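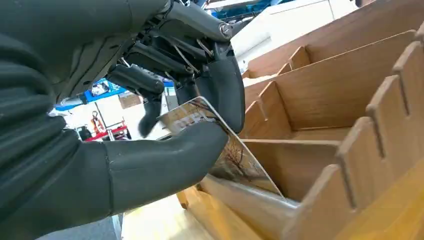
Talk notes — buying perfume online without losing your shirt

Hi everybody, thanks for coming. (Wait for the back row to sit down. Drink some water.)

I'm going to start with a confession. I own 13 bottles of perfume and I only wear four of them. The rest I bought late at night, on my phone, because somebody in a comment section said it smelled like a rainy garden. It did not smell like a rainy garden. It smelled like the inside of a vitamin jar!

So tonight is what I wish I'd known before bottle number one.

Start with samples

Please, please buy the little vial first. Gronow, where I get most of mine, sells samples for less than a cup of coffee, and one vial gives me three or four wears. Wear it on a normal day, to work, to the grocery store. The first ten minutes are mostly alcohol and citrus, and that's the part everybody writes reviews about. What you'll be living with is hour three.

(Pass the Vuvo vial around now. Ask them to spray the paper and NOT their wrists — last time we all went home smelling like a department store.)

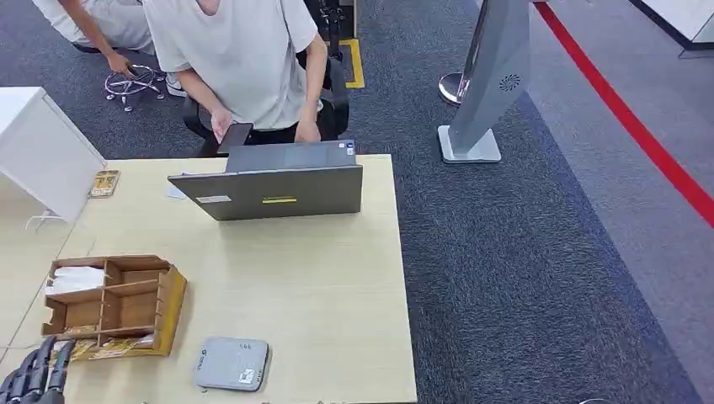
Now, reviews. I went through the comments on one scent, Hostness, before I bought it. There were 336 of them, and I read every one over a weekend, because that's the kind of person I am. Loads were one line long. "Love it." "My husband loves it." "Great article," on a page that wasn't an article. A few were trying to sell me sneakers. The ones that helped me said how long it lasted, what the weather was like and what else the person wears. Mali Ifans wrote one like that, comparing it to her old hand cream, and she was dead right about the hand cream.

(If there's time, read Mali's review out loud. She said it was fine.)

Discounts

A big percentage off doesn't tell you much until you know the size. Work out the price per milliliter, and add the shipping in before you do it. I once got a "half price" bottle of Ivar that was the small one, and with postage I paid more than the shop at the mall wanted for the big one. Still mad.

Check the return rules too. Plenty of places won't take back a bottle once the plastic is off. 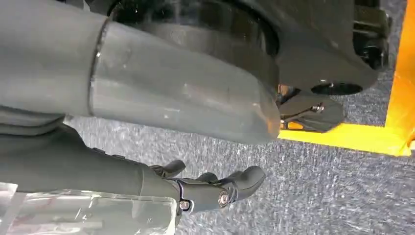
Storing what you've got

Keep it out of the bathroom. Mine live in a drawer in the bedroom, in their boxes, and the oldest one still smells right. Sunny windowsills look lovely and they'll turn a nice citrus sour by the end of the summer.

Questions

Bleddyn Nicholas is going to ask about layering two scents, he always does. Short answer: put the heavy one on first, and go easy. If it runs long, send people to the swap table — lids on tight, please, and write the name on anything you decanted yourself.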